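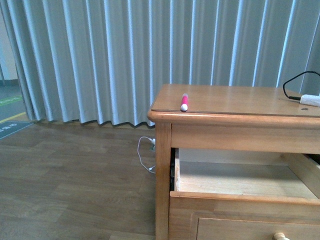 New curtains for the furnished corner

Members who come in on Wednesday will find that the long curtain is now up. We have waited for it a good while, and I would like to thank Mekdes Worku, who chose the cloth and stayed until 9 in the evening to see it hung. It is a pale grey, a little towards blue, and it falls in deep, even folds to just above the floor planks. Mekdes asked for the hem to stay clear of the floor so that we can sweep under it. The cloth and the sewing came from Degefa and cost us 920 in all, with the rail included.

Please draw the curtain by the edge and not by the middle, as the pleats lose their shape very easily.
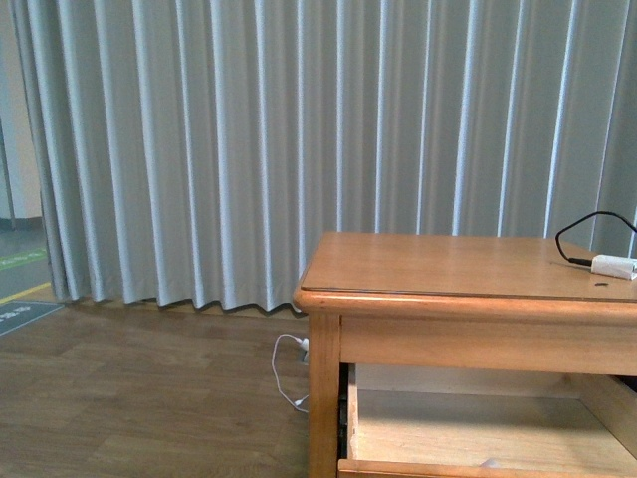 SKIMCOMBE, June. The second piece of news concerns the light wooden table with the drawer, which stands in front of the curtain. It was given to us by Tanveer Hashmi when he moved to a smaller flat, and he has rubbed the runners with wax. The drawer is for shared things only: pens, tape, the spare key for the bicycle shed. Kindly close it fully when you have finished, for two people have already walked into it.

We would also ask you to keep cables on the table top and away from the folds. A plug pulled through the cloth will make a hole, and Degefa charges 50 for a repair.

There are roughly 30 curtain hooks left over. Whoever can use them at home may take them from the office, where they are in a jar beside the kettle. Tanveer is still looking for a chair of the same light colour, so if you have one which you do not need, please write to him before the end of the month.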